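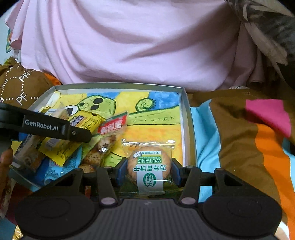 Item 3: wrapped round biscuit held between the fingertips, over the open snack box.

CLAMSKA HOUSEHOLD CHORES TRIAL
Inspection checklist, hand-held gripper, snack box task
Sheet 549, July
Site: Thevar test flat
Marks: OK / Watch / Fail

Before starting

1. Fingertips seated square on both jaws, no splits or lifting edges. OK
Comment: Wipe them after every box. Crumb dust makes the rubber slide on plastic film.

2. Jaws open and close fully by hand with no rubbing. OK
Comment: Slight stiffness at the first squeeze, gone by the second. Oil is not to be used near food.

During the task

3. Single wrapped biscuit picked up without crushing. Watch
Comment: Grip with the blue tips either side of the wrapper and stop squeezing as soon as it holds. A person feels the biscuit start to give. The Clololari controller has no such feel yet and goes by jaw width, so a thin biscuit and a thick one get the same treatment. Broken ones are logged as Fail even if the wrapper is whole.

4. Pouches and soft packets. Fail
Comment: Clear pouches are the worst. The contents shift, the pouch folds over and the jaw comes away with a corner of film. Two jaws working together do better, but the software cannot yet be trusted to plan that. Keep as a hand-guided task.

5. Box stays put while items are lifted out. Watch
Comment: Cardboard walls bow if a jaw leans on them. Do not tape the box down. People at home won't.

6. Patterned surfaces. Watch
Comment: Printed or drawn box linings and bright cloths are to be left in. Murus asked for plain grey and we said no. On the last run the software twice took part of a drawing for a packet and closed on nothing.

7. Hands and sleeves clear of the pivots. OK
Comment: Loose cuffs to be rolled up. Applies to anyone sitting at the table, not only the operator.

After the task

8. Wrappers checked for holes. OK
Comment: Anything punctured goes in the bin, not back in the box.

9. Run count entered. OK
Comment: Target is 1000 picks per jaw pair before the fingertips are changed. Change early if item 1 is anything but OK.

General comments

Asked again whether this chore can be signed off for unattended use. No. Firm, single items are close. A mixed box is a different job, and sorting one is what a household would want the machine for. Items 3, 4 and 6 need to be OK on 2 sheets running before the question comes back.

Spare fingertips are in the drawer under the kettle. Order more when the last bag is opened.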